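Notes > Stationery > Storage

Last updated: Saturday

The white pencil case has replaced the Florka pouch. A pouch holds more, but everything in it lies at an angle and the caps work loose. A rigid tray keeps each pen flat.

Two constraints apply. Thick barrels go in first, and the lid has to close without pressure. The Skellex tin failed on the second and went back after 2 weeks.
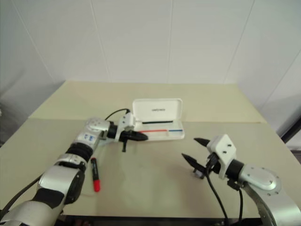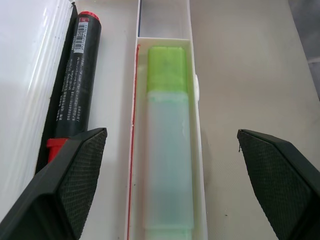 Same white case, lid up in the first and third.

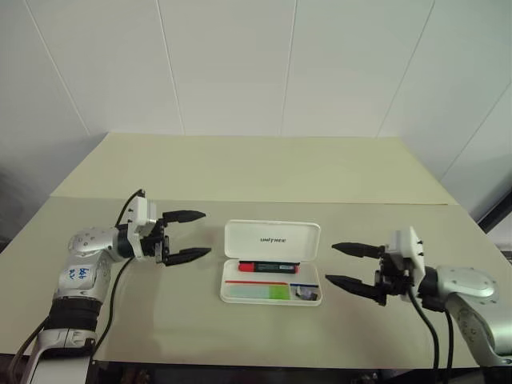 Ruawai commented that a highlighter stored flat lasts longer than one stood in a pot, and asked whether the hinge would survive term time. I have no data on the hinge. Clusico quote 2,000 openings for theirs, which would cover my use until April.

Shares: 200 | Comments: 2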